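Domestic water use in small rented flats: Sirnholm case study
Chinyere Anozie
Group project report, module 2 (households)

3. Method

The study covers 17 flats in the Riltia blocks in Sirnholm. All were built to the same plan and each has its own cold water meter. Readings were taken every evening in March by the tenants and entered on a paper sheet. Two sheets came back with gaps of more than three days, and the missing values were filled by straight-line interpolation between the nearest readings.

Use at the basin was not metered separately. It was estimated from a diary in which tenants noted each occasion the tap was opened and for how long. Flow was measured once per flat with a jug and a stopwatch, with the tap fully open.
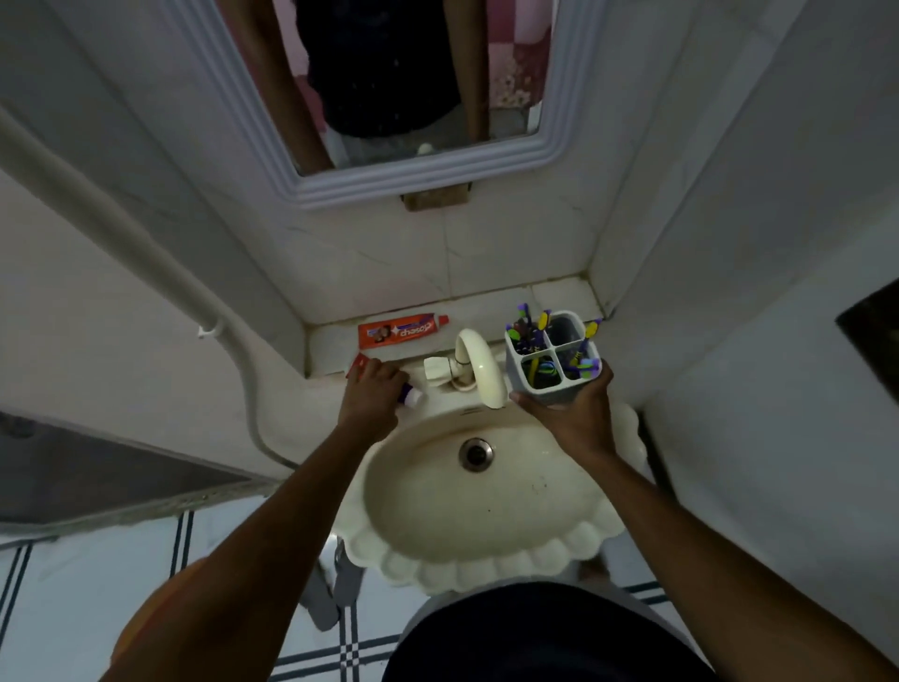
Figure 4. Basin, faucet and tiled ledge in a bathroom.

The jug method has a known weakness. People seldom open a tap fully when washing their hands, so the diary estimates should be read as an upper limit. A correction factor was considered but left out, as we had no data to base it on.

4. Results

Total metered use over the month was 314 cubic metres. The diaries gave 1063 usable entries for the basin tap. Handwashing was the most frequent entry, while toothbrushing had the longest mean duration. Households that reported turning the tap off during brushing had shorter entries, although the spread within each group was wide.

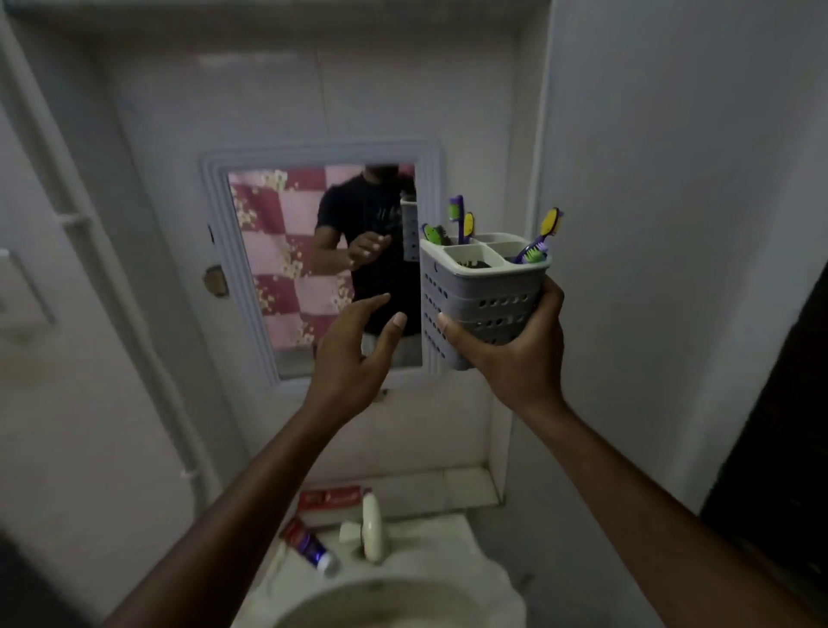

Figure 5. Holder with five toothbrushes, held in the right hand.

Household size explained most of the difference between flats. Floor level had no clear effect, despite complaints about low pressure on the top floor. The age of the tap washer could not be tested, as the landlord's repair records (kept by Cotance) start too late.

5. Sources of error

Diary entries fell off in the last week. Lü's method of weighting late entries was tried on 276 of them and changed the basin estimate very little, so the unweighted values are used in Table 3. Meter readings were rounded down to the nearest ten litres.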